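Plerow build log: wrist cable, grip offset, and a longer episode list

13/06/2022

The arm went back on the table after I redid the wrist cable. The old routing ran tight along the forearm, and past a certain wrist angle the connector would pull and the gripper would drop off the bus. The new run leaves a loop of slack over the elbow. It looks untidy and it catches the light, but the bus errors are gone from the log.

Settings, for anyone following the Plerow notes from the start:

Control software is Wara, same build as last time. Speed limit on the wrist joints is down to 400 in its units, from 1,000. At the higher value the gripper overshot on the way down and hit the rim of whatever dish was under it. I would like some of that speed back by July.

The task is still sorting toy food between two plates, one green and one red. Estrella Jaramillo wrote the episode list, and she likes the eggplant because it is long and has a definite direction. A round fruit can be picked up badly and nothing shows. Pick up an eggplant near one end and you get a lever, and any slop in the jaws is visible at the tip.
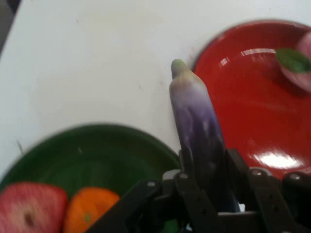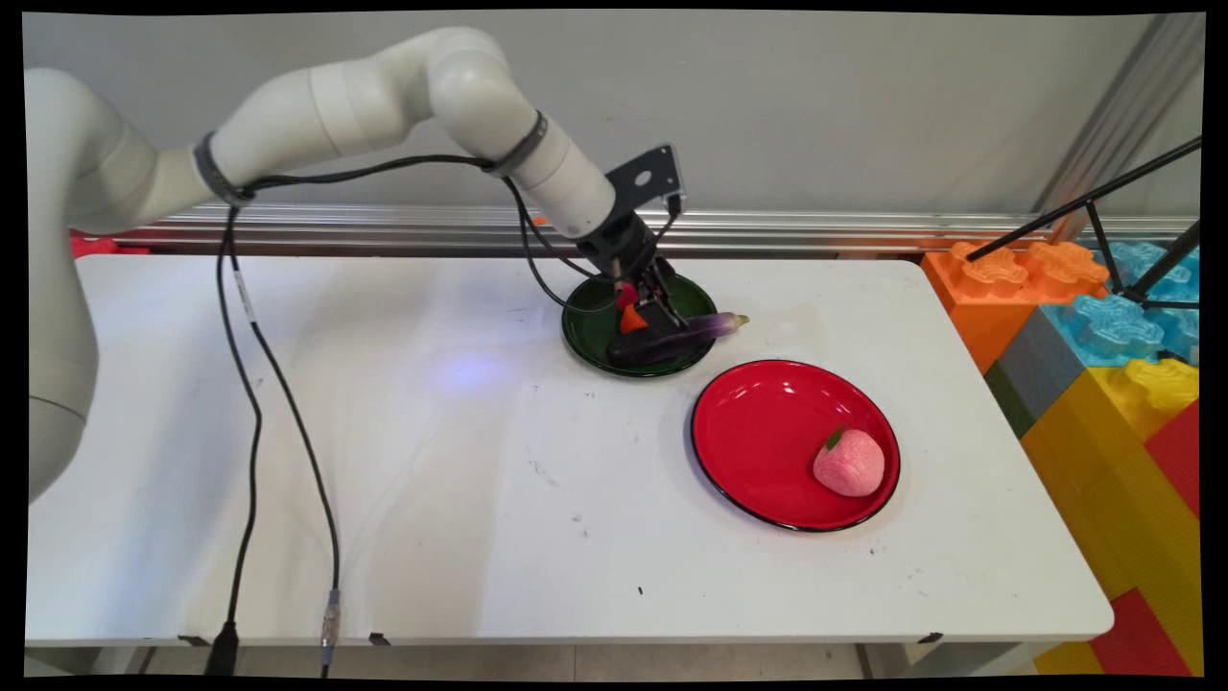
The grip point comes out of the planner as the center of the object's outline, shifted by a fixed offset. I had the offset in the tool frame when it should have been in the table frame, so the error changed with wrist rotation. That cost me most of an evening. Nicanor Esquivel found it by reading the transform out loud from the bottom up, a method I have since adopted.

Jaw force is the other open item. The hard pieces will take anything. The light ones slide if the force is low and deform if it is high, and one value for the full set is a compromise. I tried ramping the force over the last part of the close. It helps, but it adds a delay that Wara counts against the episode, and I haven't decided whether to change the timeout or the ramp.

The log stands at 1,053 episodes, including the ones from before the cable change. Those earlier ones are tagged but not deleted. If the bus errors turn out to matter for training I can filter on the tag - the script is in the Sutau folder with the rest.

Next on the bench is strain relief at the base connectors. At the moment the cables hang off their own weight, and I have a printed clamp half drawn. Then the second set of jaw pads, if Ponce has the sheet rubber in stock. The thickness I want is 2 mm, and the last order came thicker than that and had to go back.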